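Water Hardness and the Monthly Descale

August 28, 2025 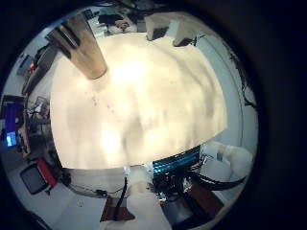 How often does a home espresso machine need descaling?
Every four months on my water, and that number comes from the hardness of the supply more than from the number of drinks pulled. A manual that says "every month" was written for somebody with worse water than mine, or for a company that sells descaler.

I moved to Fedcombe last year and the tap water here is softer than what I had in Dostlow. I carried on with the monthly routine anyway until I started running out of citric acid, at which point I bought a drop titration kit and tested the supply properly.

The kit works by color change. You fill the vial to the line, add the indicator, then add reagent one drop at a time and swirl after each drop until the sample goes from red to blue. My result was 71 ppm as calcium carbonate. The same kit on a bottle of water filled at my old address in Dostlow, which Nia James was kind enough to mail me, read well over twice that. Test strips gave me the same answer to within one color band, and a band is too wide to plan a schedule on.

General hardness is only part of it. Scale forms when calcium and bicarbonate are both present and the water is heated, so you want the alkalinity figure too. Water can be hard and leave little scale if the alkalinity is low. Mine came in a bit under the hardness figure, so there is less bicarbonate than calcium to work with, and alkalinity sets the limit. Steam boilers are a separate case. Pure water leaves as steam and the minerals stay behind, so the concentration climbs over time whatever you started with. I drain mine through the hot water tap once a week and let it refill.

The machine is a Gkikas dual boiler, bought used. It has a shot counter, which read 1,224 when I opened it up in the spring. I pulled the steam boiler probe first. It had a thin chalky film that wiped off with a cloth soaked in citric acid. The brew boiler was clean as far as I could see with a flashlight through the fitting, and the gicleur was clear. The previous owner had kept no records, so I can't say how much of the film was mine.

Procedure, for anyone with the same model:

Turn the machine off and let it cool completely. Mix citric acid at 20 grams per liter and stir until it is fully dissolved. Fill the tank, power up, and run the pump until solution comes out of the group, then draw some through the hot water tap. Switch off and leave it for 31 minutes. (The manual says half an hour. My timer has a worn button and I have stopped arguing with it.) Flush two full tanks of fresh water through both outlets, then taste the water. If it is sour, flush again.

Do not use this on an aluminum boiler without checking first. Mine is stainless. Vinegar also works but it is slow, and the smell stays in the silicone hoses for days. I replaced a hose over that once, on a previous machine.

On filters: I tried a Jamedau in-tank pouch for one season. It is an ion exchange resin, and it did lower the hardness reading - from 71 to a little over half that on the first tank. By the sixth week the reading was back to where it started. The packet claims longer. At that price I would sooner buy the acid.

Kjell Björklund wrote to ask whether he should mix his own water from distilled and mineral concentrate. If your supply is very hard, or high in chloride, then I think it is worth the trouble. Chloride is the one that pits stainless steel, and descaling does nothing for it. My supplier lists chloride in the annual report, so look there before buying another kit.

I will retest in September after the reservoir has turned over and post the readings if they have moved. The group gasket is also due, and I have the part here already, 8.5 mm, the thicker of the two sizes they sell.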